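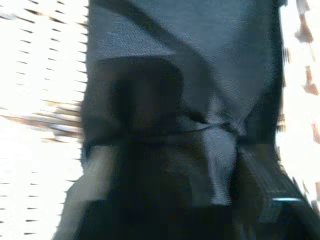

Dark gray fabric, close up.

Notes on the Canden map, second pass

2021-08-15

The second version of the Canden walking map is done and the file is up in the usual place. If you only want the map, take the file marked "flat" for printing and the one marked "layers" for editing. The rest of this post covers how the positions were measured and what changed from the first version.

For anyone coming in from a search: Brurkside is an online game with a large overland world and no usable in-game map. The one that ships with it is a painting. It is a nice painting, but the river is in the wrong place relative to the mill, and the coast road has been straightened to make room for the compass. Canden is the northeast zone, and it is where most new players get lost, as the fast travel post there does not unlock until you have already walked past everything.

The first version of the map was built from screenshots stitched together by hand. That works well enough for towns. In open country it drifts, since each join adds a small error and there are few straight edges to check against. By the time I reached the lighthouse the drift was large enough to put it in the sea. Several people wrote to tell me this.

For the second version I used positions from the game's own log. When you drop an item on the ground, Brurkside writes a line to the chat log file with the item name, a timestamp and a pair of coordinates. The coordinates are meant for support staff, but they are in plain text and every client writes them. So the method is to walk to a landmark, drop a turnip, pick it up again and move on. Afterward a script pulls every turnip line out of the log and turns it into a table.

We ended up with roughly 3000 drops across the zone. Eyerusalem Woldemariam did the whole of the south coast and the islands. Zaid Sleiman did the hills, which is the slow part, because the footpaths double back and the bears there do not leave you alone long enough to type a label. I did the towns and the main road.

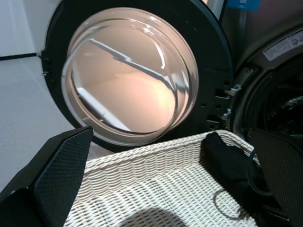
Labels were the first problem. A drop line records where you were but says nothing about why you were there. We tried keeping a paper list in the same order as the drops, and that failed as soon as anyone dropped an extra turnip by mistake and everything after it moved down a row. The fix was to type the label into local chat immediately before the drop. The script then reads the last chat line before each turnip and uses that as the name. Other players nearby will see you say "north gate, left post" and then put a vegetable on the floor. Most of them ignore it.

The second problem was units. The coordinates in the log are not in the same units as the distance readout on the bow. I had assumed they were, and for short distances the two are close enough that the mistake does not show. To get the real ratio, Zaid stood at one end of the Canden causeway and I stood at the other, and we compared the bow distance against the two log positions. Then we repeated it on a north-south line along the old wall. The ratio came out the same both ways, so the grid is square and a single scale bar is correct for the whole sheet. The bow readout rounds down, so use long distances if you want to check this yourself.

The third problem has no clean fix. Canden is stored as 4 separate tiles, and the log coordinates restart at each tile boundary. The offsets are easy to find by dropping one turnip on each side of the line. What is harder is that the tiles overlap by a narrow strip, and inside the strip the game may report either tile depending on which direction you came from. I flagged every drop inside a strip and plotted both possible positions. In nearly all cases one of the 2 was obviously wrong (inside a cliff, or well out over the water). The few remaining ones are drawn with a hollow marker. If you walk past any of them, please drop something and send me the log lines.

Changes from the first version, in no particular order:

The lighthouse is on land.
The river now passes east of the mill.
The hill paths are drawn from actual walked points, so the switchbacks are in the right order. Very tight ones are simplified.
Caves are shown by entrance only. I removed the interiors, as they were guesses.
The scale bar is in paces, using the causeway measurement.
Contour lines are gone. I had drawn them by eye and could not defend them.
The ferry route is dashed. It was solid before, and people read it as a causeway.

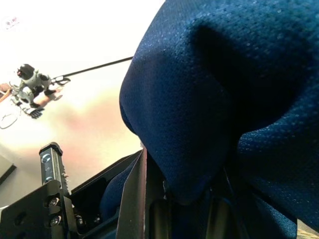 On the drawing side, I moved from a paint program to a vector one. The table of points is imported as a layer of small crosses, locked, and everything else is traced over it. If a point is corrected later, the cross moves and I can see which lines need to follow. It is slower to start and much faster to fix. The lettering is still done by hand and scanned, because I could not find a typeface that sat well next to the coastline. Each name is its own object, so a translated version would only require replacing that layer.

Eyerusalem has started a small add-on, called Sabbagh, that watches the log file and shows your position as a dot on the flat map while you play. At present it only updates when something is dropped, so you need a turnip to find out where you are. She is looking at whether the footstep messages carry a position as well. They did before the February patch, and I have not checked since then. The add-on reads the log and does not touch the game client. Please do not ask in the official forum whether it is allowed, as the last thread about log readers was locked.

For printing, the flat file is set up for a large sheet with a narrow margin. I had 25 copies done at Kitano, the copy shop near the station, on uncoated paper. The coated proof looked sharper, but pencil would not take on it, and people do write on these. Copies have gone to everyone who sent in drops. The leftovers are for anyone who fills in one of the hollow markers.

Known errors: the well in the upper village is a little too far west, and the name of the second island has lost its accent in the flat file. Both are correct in the layers file. I will export the flat one again once the hollow markers are settled.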